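# Chapter 4: Buying a Robot for the Switch Room

When I started writing this book I wanted to leave shopping until the end. My students talked me out of it. Every July they come back from their placements with a brochure in hand and the same question, so let's do it now!

The kit I'll use all through this chapter is the Trero, sold by Warketti as a package: one arm, one five-day training course and a box of software called Clellier that I have grown rather fond of (and have sworn at, mostly before 9 a.m.). The printed manual runs to 129 pages. Read the first 16 and you can get going. 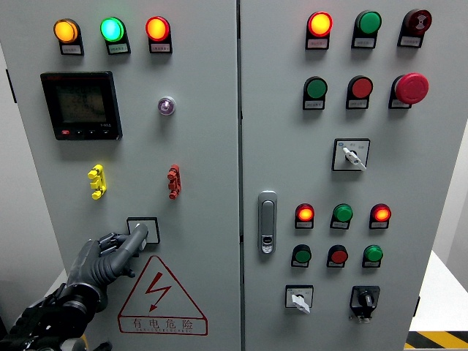
A panel door is a much harder customer than a conveyor belt. Buttons want a push, selector switches want a twist, and an emergency stop wants leaving well alone until you mean it. Lamps have to be read as well, and a lit red one sitting near an unlit green one tells you something quite different from the pair the other way round. So when a seller says their robot "does cabinets", ask which parts of the cabinet, and ask to watch.

I asked Warketti for 2000 presses on a practice door before I'd sign anything, and they grumbled, but they agreed. Their rival Ruggiero offered me 60. We'll go through both sets of results in section 4.2, after a quick word about what counts as a press.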